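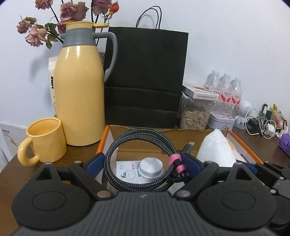 *Maite Orduña*

Acta de la reunión vecinal sobre el autobús 15 (noviembre)

Empezamos tarde porque la sala de Gundow estaba cerrada y hubo que ir a por la llave, así que me salto los saludos. Tomé yo las notas, si algo está mal me escribís y lo corrijo.

**1. Recorrido.** El Ayuntamiento quiere que el 15 deje de entrar en la calle Cairns y vaya directo por la avenida. Ganan tiempo, sí, pero los del mercado se quedan con una cuesta tremenda (¡y con bolsas!). Hablamos muchísimo de esto. Al final votamos pedir que se mantenga la parada de Cairns al menos por las mañanas. Salió adelante con cinco votos en contra, casi todos de la parte alta, que prefieren el bus rápido - y los entiendo, la verdad.

**2. Firmas.** Llevamos 939. Las hojas que quedan en las tiendas se recogen el lunes y se entregan en el registro con las demás. Yo me llevo las de la panadería, que me pilla de paso.

**3. Marquesina de Prirkum.** Sigue sin techo. La empresa, Kevel, contestó que la pieza está pedida, lo mismo que en la reunión anterior. Acordamos mandar otra carta, esta vez con copia al distrito. Alguien propuso pagar un toldo entre todos y hubo risas, pero queda apuntado.

**4. Aparcabicis.** Se pide uno junto a la parada final. Discutimos si quita sitio a la carga y descarga y no llegamos a nada. Pasa a la próxima.

**5. Gastos.** Se aprueban 100 euros para carteles y fotocopias.

**Ruegos y preguntas.** Que el horario en papel vuelva a las paradas, que no todo el mundo mira el móvil. También que la reunión empiece a las siete, con la llave pedida el día antes.

Terminamos a las nueve y cuarto.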